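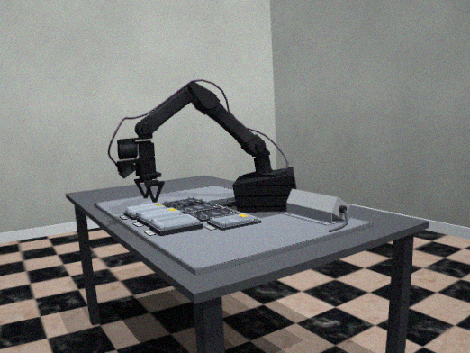

Pre-run checklist for the drive-sorting sim, Ruddock workcell, batch of 400 episodes. Filled in by Miyuki Sakai, 2018-08-30, with comments left in because the next person will surely want them! The starting pose is the usual one, arm folded up over the mat with the gripper open and empty above the rear end of the row, and please compare yours to it before you touch anything else.

1. Gripper open and empty at reset – OK.
2. Three drives in the row, fourth one on its own in front of the base – OK. Ravindran likes to nudge the single one, which is fine, but save it as a new layout, please.
3. Yellow markers showing from the overhead view – OK, after I reloaded the Zasgate textures.
4. Cables clear of the elbow through full travel – NEEDS A LOOK. One clipped through the upper arm in July and we lost 290 episodes to it, so do be patient and play the sweep all the way through.
5. Random seed written in the log – OK, 1,587.
6. Failed grasps kept and labeled – OK. I know it's tempting to toss them, but the learner needs those too.
7. Disk space for the full set (over 4,000 episodes) – NOT CHECKED, Ravindran Amin to do.

Cleared to run once 4 and 7 are signed.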